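Turn the tracker off when the shift ends

Typing this between two jobs so forgive the mess.

My company put GPS units in all the vans in April. Little box under the dash, app on the dispatcher's screen, done. I run routes out of Monmont, mostly linen and small freight, and I'm going to say something my fellow drivers won't like. The box is fine. I don't mind the box. What I mind is that it never shuts up.

First the good part. Before the trackers, a customer in Cunden would call and swear I never showed. My word against theirs. Guess who lost. Now dispatch pulls up the stop, sees the van sat at the dock for 4 minutes, end of argument. I've had two of those already. Both times I kept my pay. So when guys at the yard tell me it's all spying, well, no. Some of it is the only witness I've got.

Fuel too. They cut out a dumb loop we'd been driving past the old Lumanlan warehouse for years, just habit, somebody's habit from before I got hired. Fine. Good. Nobody misses it.

But then.

I take the van home. Most of us do, it's in the contract, saves the company a parking lot. And the tracker keeps going. Seven at night, ten at night, all weekend. My supervisor asked me, friendly as anything, how I liked the fishing at Burnel. I hadn't told him I went to Burnel. I'm allowed personal use, I pay for the gas, I log it. He wasn't mad. He was making conversation. That's what got me. He'd been looking at the map at home the way you'd look at the weather.
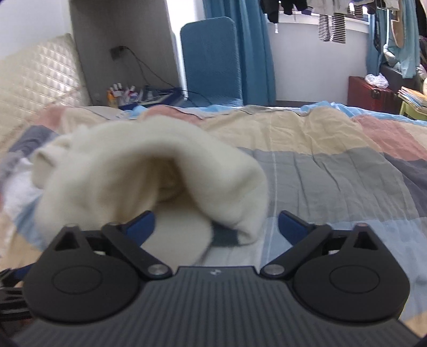 So I asked who can see it. Took a while to get an answer. Dispatch, sure. Payroll, okay, for mileage. Then both owners, then sales, because sales likes to tell customers where the van is. Everybody with a login sees everything, and they see it going back to the first day. There is no delete. I asked. The guy said storage is cheap. Like that was my question.

Janelle Maglaya, who drives the north route, had it worse. She stops at her mother's on the way home, most days. Somebody in the office noticed the same address coming up and asked her if she was "moonlighting." Her mom is on oxygen. She shouldn't of had to explain that to anybody.

People say, if you've got nothing to hide. I've got plenty to hide. My doctor. My church. Which of my kids I had to go pick up at one in the morning and from where. None of it is bad and none of it is the company's.

What gets me is how easy the fix is. These units have a privacy mode. It's in the manual, I read it on my lunch. You can set hours. You can put in a switch so the driver flips it to personal and the location stops going out, and if the van gets stolen you flip it back from the office and it leaves a record that you did. That covers the theft thing, which is the reason they always give. The switch kit was quoted at $1,175 for the whole fleet, installed. They spent more then that on the new sign.

Ayman Tawfik in dispatch is on my side, for what it's worth. He doesn't want to see our weekends either. Says the screen is cluttered enough.

So here's what I'd want in writing, from my outfit or any outfit. Tracking runs on the clock and stops off the clock. Names of who can look. Old trips wiped after a set time, pick a number, I'm not fussy. And if the office turns it back on after hours the driver gets told the same day, with why.

And don't hide it either. Some shops put these things in and say nothing, and the drivers find out when someone gets written up. Do that and you'll lose good people over a box they would've put up with if you'd asked. I would have said yes. I'd still say yes, to the daytime part.

Small companies think privacy rules are for the big guys with lawyers. Maybe legally, I don't know, I'm not one, and it depends on your state anyway. But a company with a dozen vans is where it matters most to me. In a big one you're a dot. In ours the boss knows my wife.

I've put in for the switch. Haven't heard back yet. Got to go, my next pickup is already on somebody's screen as late.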